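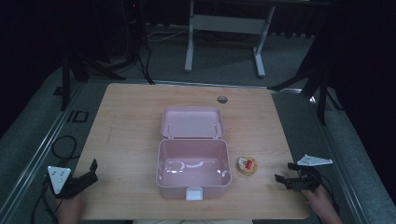 A pink plastic box and a small round tin on the tabletop.

Fehr Studio opens its watercolour room in Prumton

April 20, 2018

If you have walked past the old drapery shop in Prumton lately and wondered what all the hammering was for, we are very happy to tell you that Fehr Studio has finally opened its second room, and it is going to be a home for watercolour classes all the way through to September.

The studio has been teaching lino printing and collage in its front room for 3 years now, and anyone who has tried to book a spot will know how quickly they go (the Christmas card workshop filled up before the flyers were even back from the printer!). Watercolour was the thing people kept asking for, at the front counter and at the market stall and once, memorably, in the queue at the bakery, so when the shop next door came up for lease the studio jumped at it.

Classes in the new room will be kept to 15 people, with a morning group for beginners and an evening group for those who already have a bit of practice and would like some company while they paint. The first block covers washes, mixing greens that look like real leaves, and how to leave the white of the paper alone, a skill that many of us are still working on after years of trying.
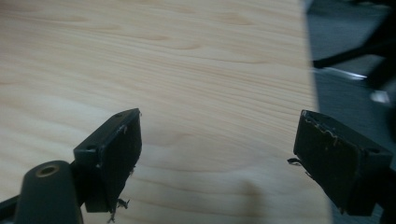

Paper and brushes are included in the price for the first block, along with a small set of colours to share. If you have a favourite brush at home, do bring it along, and an old jar or 2 for water never goes astray. The paper is coming from Vovus, who have put aside 200 sheets of the heavier cold-pressed kind, so there should be plenty for practice pieces as well as for the paintings you want to keep.

There is also a lovely bit of news from across the road. Gotitz, the little framing shop and gallery, has offered its front window for a show of student work in September, and everybody who takes a class before then is welcome to put something in, beginners very much included. Pieces can be framed or simply clipped up, whichever you like, and they can be for sale or not.

Bookings are open now at the studio counter, and the beginners' mornings are already looking rather busy. The room is on the ground floor with a ramp at the side door, there is parking behind the library, and the kettle will be on from half an hour before each class for anyone who likes to come early and settle in.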